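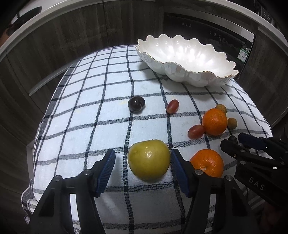 Which finger pads are better for picking round, smooth things, ribbed rubber or flat silicone?

I want to compare two parallel grippers before August and I have budget for one set of pads only. The controller is a Kaltano, older version. My objects go from very small to fist size.

Skarnley_bench

Ribbed rubber, if your objects are different in size. We made 42 picks with each pad type on the same arm. With ribbed we dropped 6, with flat silicone we dropped 14. The flat ones were good on the first day, but they collect dust and after this they slip. Please clean both types before every series, otherwise you compare the dirt and not the pads.

One more thing, look at the opening of the jaws. A wide opening helps when you approach 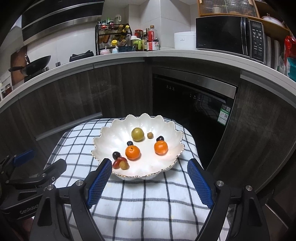

from above and the objects lie near to each other, but the controller needs longer to close, and the last millimeters are where small objects roll away. On the Kaltano I would set the closing speed lower only for the final part. In the menu it is under "approach", not under "grip", I searched for it a whole Friday.

ula_m

silicone is fine, just use less force

We use cookies to remember your settings. Accept / Manage

Mamani

I agree with the first reply about cleaning. The pads in our set cost 179 with shipping, so please ask the seller if the screws are included. Mine came without.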